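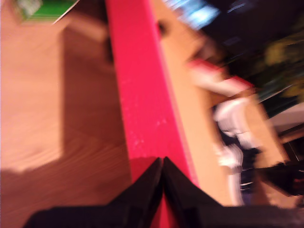
Timber Floor Sanding and Finishing: Frequently Asked Questions

Print this page | E-mail this page
Last updated 2/4/23

Can my old boards be sanded, or do they need replacing?
Most solid boards can be sanded several times over their life. What matters is how much timber is left above the tongue. If you can lift a floor vent or a threshold strip, look at the board edge and measure it. Engineered boards are a different matter. Some have a wear layer thick enough for one light sand and some can't be sanded at all. If you have the paperwork from when the floor was laid, please find it before we come out to quote.

What areas do you cover?
Brusness Floors works out of Chisholm and travels up to 80 km from the workshop at no extra charge. Past that there is a travel fee, which will be on your quote.

Is there a minimum job size?
No, but there is a minimum charge of $500. A hallway on its own will usually come in under that, so it makes sense to do it with another room if you can.

What do I need to do before you arrive?
Everything has to be out of the rooms, including curtains that touch the floor and anything in the bottom of built-in wardrobes. Carpet, underlay and gripper strips need to come up too. We can pull carpet for an extra charge, but we don't take it to the tip. Fridges and pianos are your responsibility. Freestanding ovens should be disconnected by a licensed tradesperson.

How much dust will there be?
Less than people expect. The big machine and the edger both run to a vacuum. You will still find a fine layer on window sills and the tops of door frames. Tape up linen cupboards if the contents bother you, and turn off ducted heating or cooling while the sanding is on.

What grits do you use?
On an average floor we start coarse to take off the old coating, go through a middle cut, and finish with 100 on the drum before buffing. Floors with black adhesive or thick old varnish need a coarser start and take longer.

Water-based or solvent-based -- which should I choose?
Water-based finishes keep the timber closer to its raw colour, smell less and dry faster. Solvent-based polyurethane goes amber with age and the smell hangs around for days. Both wear well. Hardwax oil is a third option. It looks more natural and can be patched, but it needs a maintenance coat from time to time and some owners never get around to it.

Can I see samples?
Yes. We keep boards coated in the Brindis range in matt, satin and gloss, on spotted gum, blackbutt, Tassie oak and cypress. The boards can be borrowed overnight. Look at them in your own rooms in the morning and again under lights.

Will you fix gaps between boards?
We fill nail holes and small gaps. We don't recommend filling wide gaps in an old floor over a crawl space. The boards move with the seasons, the filler cracks, and by the next May it is working its way out in strips.

When can I walk on it?
Socks the next day for water-based, shoes after two days. Furniture can go back after four days if it is lifted into place and not dragged. Rugs stay off for 26 days. A rug put down early can leave a mark that only comes out with another sand.

How do I clean the floor afterwards?
Soft broom or a vacuum with a brush head, then a damp mop with a pH-neutral cleaner. Don't use a steam mop. Don't use vinegar, whatever your mum used -- it dulls the coating over time. Felt pads under chair legs pick up grit, so change them when they go hard.

My floor is going darker near the windows. Is that a fault?
No. Timber changes colour in sunlight, and boards under rugs or furniture change more slowly. Move rugs now and then to even it up.

Do you do stairs?
Yes, priced per tread. Allow an extra day.

Print this page | E-mail this page
Shares: 14 | Comments: 3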